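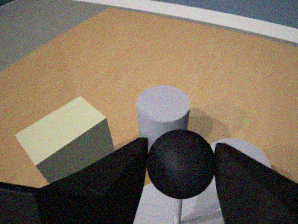
The kitchen table question, continued

Last month's item on whether to oil, wax or varnish a table brought in more post than anything we've printed since the piece about slugs. Thank you to everyone who wrote, including the reader in Clinville who sent four pages on linseed and then a second envelope correcting the first.

To recap for those who use this newsletter to line the hamster: we had asked what people do with a table that gets eaten off, drawn on and argued across every day, and whether any finish survives it. Opinion splits along lines that would be familiar to anyone who has sat through a parish boundary dispute.

The oilers are the largest camp and the most cheerful. They like the smell, they like the cloth, and they like having something to do in December when the garden is off limits. Their advice is to put on much less than you think, wipe off much more than you think, and leave it overnight. They are also very firm about the rags. An oily rag screwed up in a bin can heat up by itself and catch fire, so lay it flat outdoors to dry, or soak it in water first. Three letters underlined this twice and one of them had a scorch mark on it, which we took as evidence.

The waxers are fewer and more particular. Wax looks lovely for a fortnight. After that somebody puts down a hot mug and you have a white ring, which the waxers say is easily dealt with, and then describe a method that takes up most of a morning. We tried it on the office table. The ring is fainter. It has been joined by a larger, paler ring where we did the rubbing.

Then there are the varnishers, who do it once and go and live their lives. Their letters were short. The catch comes years later, when the varnish wears through in front of the one chair everybody uses and there is no patching it without doing the lot. One household in Wirketti has solved this by turning the table round every spring, so it now wears evenly at both ends and looks dreadful from any direction.

A word on colour, as several of you asked. Most clear finishes will warm up pale wood, and some will carry on warming it for years. If you have set your heart on something the shade of weak tea, try a patch on the underside and wait. Pine is the worst for this. You go to bed with a nice Scandinavian sort of table and a few summers later you are eating your breakfast off a satsuma. Sunlight speeds things along, so shift the fruit bowl now and then unless you want a permanent record of where it stood.

On the matter of sanding: go with the grain, stop sooner than you'd like, and take the radio out of the room before you start. If your table is veneered, do very little of it by hand and none of it by machine. The veneer on a modern table can be thinner than a postcard, and the moment you find out is the moment you have gone through it.

We also heard from the Chmielewska Road tool library, which would like it known that it has 2 sanders to lend and that 39 people are waiting for them. It would further like whoever has the blue extension lead to search their conscience, and their shed.

As for the vote, 181 of you returned the slip. Oil won comfortably. Wax came second, varnish third, and a small but spirited group wrote in "tablecloth". We had not offered tablecloth as an option and on reflection this was an oversight. It is cheap, it goes in the wash, and it covers every mistake mentioned in this item so far.

Next month we move on to chairs, and in particular to the wobbly one. Folded cardboard under the leg is a perfectly respectable answer and we don't need telling about it again. Anything else, please send to the usual Stastis address, on one side of the paper if you can manage it. Letters about slugs are still being accepted but will be answered in the order received, and that may take us into the autumn.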